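Subject: Re: [grindia-teach] Hand-held demonstrations, household tasks

On the request from Gornbridge, received in September:

> Could Grundside confirm whether the lamp task is to be shown with the
> hand-held grippers or by remote control? Our notes give 62 runs by
> remote control and mention no others.

The lamp task is to be shown by hand. The 62 runs remain valid and should be kept in a separate folder. Sites are asked to submit 200 demonstrations each, in sets of 8, and to record the operator for every set. Runs in which the cord is pulled tight should be marked – they need not be deleted.
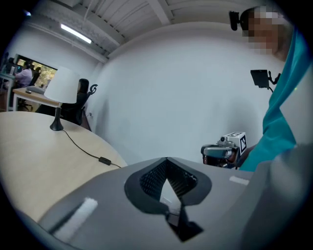 Ermanno Marras
Demonstrations Coordinator, Grundside

Operators should begin with the lamp standing on the table and both grippers clear of the shade. A person may work with a head-mounted camera, as at the table here. Questions on file naming should be sent to the list.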